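NILLAU TOWNSHIP ROADS AND DRAINAGE BOARD
Minutes of the Regular Meeting, January 4, 2026

The meeting was called to order by the chair. A quorum was present. The minutes of the previous meeting were approved as mailed.

1. Culvert replacement, Odukoya Lane
The clerk reported that 11 residents had returned the drainage survey. Standing water was the most common complaint. The board agreed to replace the existing pipe before the spring rains and to notify adjoining property owners by letter.

2. Crossing approaches
The board reviewed the condition of pavement markings on roads leading to the railroad. Repainting will be placed on the May work list.

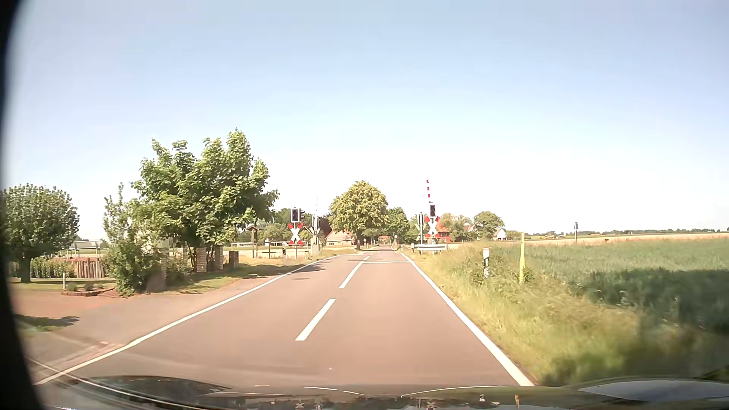
3. Gravel contract
Two bids were received. Motion to accept the bid from Mimus Aggregate at $22 per ton, delivered. Seconded and carried, one abstention. The second bidder will be informed in writing.

4. Payment of bills
Motion to pay $1,088 for plow blades and $104 for postage and legal notices. Carried.

5. Public comment
A resident of the north end asked that brush be cut back at the Skinix Road corner. Referred to the road foreman.

There being no further business, the meeting was adjourned.

Respectfully submitted,
Township Clerk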